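Step 3: Recording the plate task

Ignore anyone who says more episodes will fix a bad policy. Record 30 clean ones with both arms, then train before you collect more. Terham's guide asks for 48, and I've never seen what the extra ones buy.

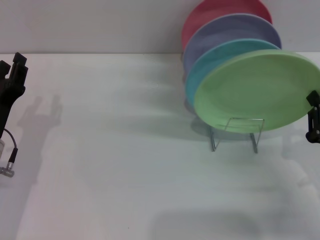 Keep the rack in one spot for the first 21 episodes, then shift it a little. Throw out any take where you fumbled the grip – yes, even if the plate ended up where you wanted it. Alcides Rocha keeps his fumbles as "recovery data." I have my doubts.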